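Bench notebook, hand-held gripper pair, utensil table
November, started 8:40

Took over the pair from the Jurnine set this morning. The complaint written on the sheet was "left side closes late, right side closes fine". I copy here what I did, so that the next person does not repeat it.

First the boring checks. Both cables reseated at the gripper end and at the recorder end. Firmware is the same on both. Clock difference between left and right was 2 ms, so the late closing does not come from time stamps, which was my first idea and also the idea of the last entry in this book. Please let us stop writing it there.

Then the fingers. The pad on a finger is glued at the back and it is the top edge that goes first, because spoons and ladles are pushed against it from the side all day. When the edge lifts, the foam folds a little under load and the width reading comes too small before the finger really holds anything. On a thick handle it makes no difference. On a thin steel one it is bad.

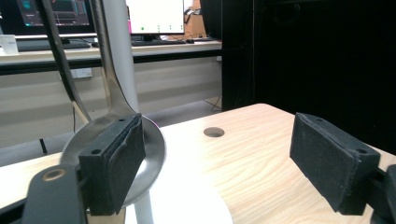 I did not change the pads yet. The Poltum foam is finished and the Bruviston one is harder, so if we change one finger we must change all four, and calibrate again after. I prefer to do this at the end of a session and not in the middle of it.

10:15. Width calibration, left. Procedure as before: fully closed, read; gauge block, read; fully open, read. Open position should give 90 on our scale. Left gave 75 the first time. I opened the two finger screws, pushed the finger back on its seat, tightened crosswise and got 90. So the finger had moved on its seat, and probably this is the larger part of the fault. The screws were not loose to the hand, only to the key. Put a small drop of the weak thread lock on each, not the strong one (last spring somebody used the strong one and we had to drill).

Right side: 90 at once. Left it alone.

Bushings: wiped, no oil. Oil takes dust from the table and after one week it is a paste. If the arm feels stiff, look first if the cable pulls on it.

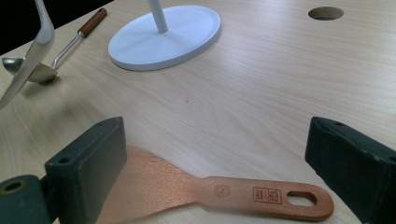
11:30. Table layout. The task is hanging utensils on the white stand, and I want the start positions to be different enough between takes. Until now the wooden tool was put nearly always at the same angle, which I can see also in the old recordings. From today: turn it by hand before each take, do not think much about it, and let the handle sometimes go over the middle line. The stand stays in place. If the stand is moved, write it down, as the Shi script takes its base for the origin and does not complain when this is wrong, it only gives strange numbers.

Cable routing. Both cables should go down along the forearm with some slack at the wrist. Without slack the cable turns the gripper a few degrees when you reach to the far hooks, and you correct with the wrist without noticing it. I tried with a strap at the elbow and it was better, with a strap at the wrist it was worse.

14:00. Test takes with both hands, ladle and metal turner first, then the wooden one. Take 407 is the first one after the calibration, everything before it has the wrong left width and should be marked so. Over an hour of takes and the left width came back to the same value each time I closed it empty.

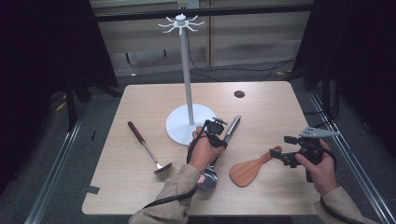 Shi wrote under this entry in the shared book that 407 should not be the limit: the left width was already drifting in the earlier batch, and a correction by one fixed offset would be wrong for it, so better to throw the batch away than to repair it. Also asked that the empty close is done at the start of every take and is kept in the recording, then the script can check it alone.

I agree with the second point and will add it to the start sheet. For the first I want to plot the old empty closes before we throw anything away.

Still open:
pads, all four, when foam is here
second key for the finger screws, the one we have is getting round
elbow straps, one more pair
ask Bruviston if they have the softer foam in the same thickness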